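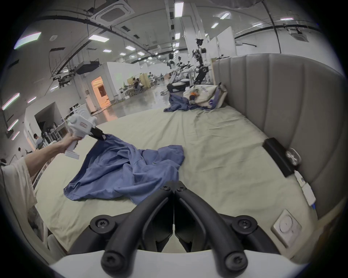

"The bed is the good job," she tells me, before I've even got my coat off. "Everybody wants the bed."

I'd come to Braselon expecting to talk about redundancies, frankly, and instead I spent the first ten minutes hearing who gets to fold cloths on a mattress and who gets stuck with the cutlery drawer. She has been on the floor longer than almost anyone else there, and she'd agreed to talk as long as I kept her name out of it. (Fine by me. She's also the one who brought the biscuits.)

Some background, for those of you who haven't read my earlier pieces on this. Braselon started out as a linen service. Hotels, guest houses, a couple of care homes, all of it washed, pressed and folded by people standing at long tables. Then the owners took on a second line of work, which is teaching machines to handle fabric, and the second line has been growing ever since. Part of the old staff moved across in January. She was one of them.

"They asked who was good with their hands and I said, well, I've folded pillowcases for a living, what do you think?"

So what does she do all day now? She folds, still. Only she does it with a gripper in each hand, picking a cloth up by the corner, squaring it, laying it down, smoothing it, and then messing the whole thing up and starting again. The grippers record what they see and how they move, and the recordings go off to train the arms at the other end of the hall.

"First week, I hated it. I'll say that straight out. You've got these two fingers on each side and that's your lot. I've got ten of my own and I couldn't use one of them! I kept dropping corners. I'd go in for one layer and come up with two, or I'd come up with a bit of the sheet underneath and drag the whole bed about."

And now?

"Now I do it at home. I caught myself holding a tea towel like this." She pinches the air with both hands, thumb and finger, like somebody lifting a wet stamp. "My daughter thinks it's hilarious."

I asked how the day is set out, and here she got quite brisk with me. Each person has a target of 113 good goes in a shift. A go is one task from start to finish, and it only counts if it passes the check afterwards. In the laundry, the number for her table was 400 pieces a shift, so on paper the new job is a great deal slower. She doesn't find it easier.

"It's your head that gets tired. With the pillowcases I could be anywhere. I could plan a whole holiday. With this you have to think about every single movement, because if you fidget, it's in there. If you go in from a funny angle, it's in there. They don't want a perfect one every time either, that's the odd bit. They want you to miss sometimes and put it right, so it can learn putting it right."

Does anyone tell her when she's done well?

She laughed at that one. "You get a tick. Or you don't get a tick."

The ticks are a sore point, I gathered. The checking software is called Nasik, and for the first couple of months it would throw out a go without giving any reason. You'd do your folding, feel quite pleased with yourself, and find at the end of the shift that a run of them had been binned. People grumbled, then people complained properly, and since the spring Nasik has had to give a reason next to every rejection. Most of them are dull. Moved too fast, hand in the way, cloth already folded at the start. But she says it changed the mood of the place more than the pay rise did.

Ah yes, the pay rise. She was happy for me to write about it so long as I got it right. Those who moved across got a one-off training payment, plus a higher hourly rate once they'd finished the six weeks of practice. Those who stayed on the laundry side got neither, and that has caused exactly as much bad feeling as you'd imagine.

"I have my lunch with the same people I always had lunch with. But there's a bit of an edge to it. Somebody said to me, you're over there teaching it to do my job. And what do you say to that? It's true, isn't it? I'm teaching it to do my job as well."

I put that to one of the supervisors later on, a softly spoken man who looked as though he'd been asked it a lot. The arms aren't in the laundry yet, he said. The firm that makes them, Gunnlaugsson, wants a first pair working alongside people on small flat items, napkins and cloths, and even that is waiting on more recordings. He had the number for blue cloths in his head, 3495 accepted so far, and he seemed torn between being proud of it and being worried it wasn't enough. What happens to the folding tables afterwards? "We've said no compulsory job losses while the trial's on." And after the trial? He said he'd be guessing, and he'd rather not guess with a notebook open in front of him. Fair enough, though I'd have liked him to.

Back to her, though, because she had more to say on that than he did.

"I don't lie awake over it. I did at first. What I'd like is for somebody to say what the job is in three years, even if it's bad news. I can do something with bad news. I can go on a course!"

She has been on one already, as it happens. Fernunitz, the college across the ring road, runs an evening class in looking after the equipment, and Braselon pays the fees if you finish. It covers cleaning the fingers, changing them when they wear, spotting a loose screw before it spoils a day's work, and a bit of basic software. She says she was the oldest there and the only one who read the handouts.

"I changed a pair of fingers last week on my own. I was that proud. I never fixed a thing in the laundry, we weren't allowed to touch the machines. If the press stopped, you stood there and waited for a man."

What does she miss, then? The radio, she said, straight away. The laundry side has it on from morning to night, and over on the robot side there's no music, which she thinks is just a habit the engineers brought with them. She has asked. They're considering it.

She misses the finished pile, too. In the old job you could look at a trolley at the end of the day, stacked to the top, and know it was going out to somebody's bedroom. "Now I fold it and I scrunch it up again. Fold it, scrunch it up. My mum would have had a fit."

Her knees are better, she'd like that noted. So is her shoulder, though her wrists ache by Thursday, and they've been promised lighter grippers. She has also become very fussy about the sheets. Put a stiff one on the bed and it's a lovely easy shift, she says, but the soft ones come up with the cloth and you spend half your time fighting them.

I asked if I could have a try before I left. She handed me the grippers and stood back with her arms folded. I got hold of a corner on the third attempt, lost it, got hold of it again, and produced something you might charitably have called a triangle.

"No tick," she said, and took them off me.

Posted Saturday, June 13, 2026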